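Trevor says its hospital is ready for flu season. The numbers are thinner than the claim

Trevor's health office says the town is ready for a bad flu season, with extra beds, a new rapid test and a plan to move patients out of the emergency room faster. It has been less eager to say who will staff the beds, or why the test was picked before any results from it were made public.

The plan, released in November, adds 20 beds on the second floor of Grunness Hospital. The floor had been used for offices. According to the health office, the beds can be opened "at short notice" if admissions climb. The statement does not say how short, and a spokesman did not answer when asked twice.

Stela Dumitrescu, a nurse who has worked nights at Grunness through the last 3 winters, said she had heard this before.

"They had extra beds last year too," she said. "We had the beds and we had the sheets. What we didn't have was a nurse to stand next to them."

The hospital is advertising for 2 more nurses on the night shift. Neither job had been filled when the plan came out, and the hospital would not say whether staff from other wards would be asked to cover.

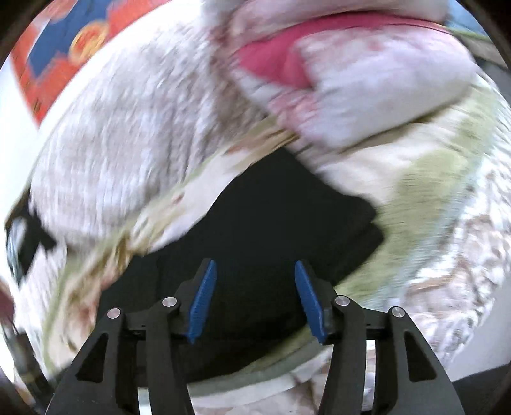 The rapid test is made by Hornemia, a company that has sold to clinics in the region before but never to a hospital this size. The health office calls the test "highly accurate." Asked for the figures behind that phrase, it pointed to a company brochure. The brochure says the test gives a result in 20 minutes and says nothing on how many infected people it misses.

A missed case matters on a crowded ward, where a patient wrongly cleared can end up in a shared room. The health office says doctors will "use their judgment" when a result does not match the symptoms. That is what doctors do now, without the test.

Hornemia said in an email that its data had been shared with the hospital under a confidentiality agreement and that it expected to publish a summary "in due course." Grunness confirmed it had seen the data. It declined to say who had reviewed it.

Then there is Vuraline, the scheduling software that is supposed to get patients home sooner by flagging those who are well enough to leave. The hospital ran a trial on one ward over the summer and described it as a success. Summer is the quiet part of the year at Grunness, and the hospital has not released discharge times for the same ward before the trial began, so there is nothing to compare it with.

Flu shots are available at the hospital's outpatient clinic and at pharmacies in town. The health office has set no target for how many residents it hopes to vaccinate and did not provide last year's total.

It said an update on staffing would be posted before the end of the month.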